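1/ 元旦假期结束一个多礼拜了，我终于开始收拾那个从九月拖到现在的储物间。边收边发，可能会断更，大家随便看看～

2/ 先说目标：把换季的被子、床单、毛巾全部翻出来，该洗的洗，该送的送，剩下的叠好放回去。听起来一个下午的事对吧。我从中午弄到现在，地上还是没地方下脚😂

3/ 收纳盒买的是 Plesovik 的，布面带盖，宽的那款。之前一直嫌贵，等到打折才下手，两个凑单减了一点运费。盖子比我想的硬，叠在一起不会塌，这点很满意。颜色嘛，网页上写“燕麦”，到手明显偏黄，懒得退了。

4/ 被子这边的问题是：我完全不记得哪条是哪条。标签早就剪掉了（嫌扎脖子），现在只能靠手摸厚薄。有一条摸着像春秋被，抱起来又特别沉，先放旁边。

5/ 翻出来一条 Nesura 的毯子！！搬家那年买的，我一直以为落在旧房子里了，还跟我妈抱怨过好几回。结果它就压在最底下，跟一袋旧窗帘挤在一块。妈我错了。

6/ 收到后来满眼都是灰的，我这几年买东西到底是有多爱灰色啊……浅灰、偏蓝的灰、带一点点暖的灰，名字还一个比一个会起，什么“晨雾”“鹅卵石”。
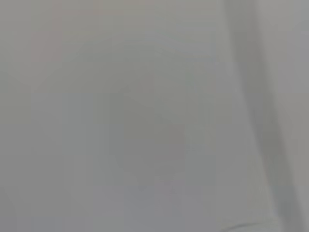 7/ 叠法更新

以前我是对折再对折，放进盒子里总是中间鼓一个包，盖子合不上。现在改成先竖着折三折，再从一头卷过去，卷的时候膝盖压一下，把气赶出来。卷完用旧丝袜扎一道（对，旧丝袜，比绳子好用多了，不勒印子）。

8/ 床单我放弃追求四个角对齐了。床笠那种带松紧的，网上教程看了三遍，人家手一翻就是个方块，我翻完像个包子。最后的办法：四件套全塞进同一个枕套里，一套一个，找的时候直接拎走。强烈推荐给跟我一样手笨的人。

9/ 毛巾没什么好说的，硬得能站起来的都降级当抹布。留下的卷起来竖着放，拿一条不会带倒一排。

10/ 有人问防潮怎么弄。我用的是 Pillai 的除湿袋，挂的那种，一根衣杆上挂一个。盒子里面就放小包的，隔几个月看一眼，结块了就换。樟脑丸我家不用，那个味道一进门我就头疼。

11/ 中场休息，吃了半个橘子，坐在被子堆上差点睡着。这种天气真的不适合干活，适合躺在自己刚叠好的东西上。

12/ 回来了。算了下账，盒子加除湿袋一共花了 400，比我预算多，但是想想如果去订一个柜子，肯定不止这个数，心里就平衡了。

13/ 要送走的装了两大袋，有一条几乎没用过，是以前同事送的，花色我实在欣赏不来（希望她不看我主页）。明天下班拎去 Dedham 那家旧物店，他们收干净的床品，之前送过一次，店员还帮我把拉链修好了才挂出去。

14/ 那条身份不明的沉被子，我刚刚盖着试了十分钟，热得冒汗。破案了，冬被，今晚就铺上。

15/ 还剩窗帘那袋没动。旧家的尺寸，新家一扇窗都对不上，可是布料很好，剪了又舍不得。有没有人拿旧窗帘改过东西？桌布？抱枕套？我有缝纫机，但只会走直线。

16/ 今天先到这里，储物间的门总算能关上了。1/13/26 打卡，下次开门希望不要有东西掉出来🙏

17/ 补一条，刚刚有人问盒子放满以后重不重：放冬被的那个我一个人搬得动，往高处举就有点悬，建议放下层。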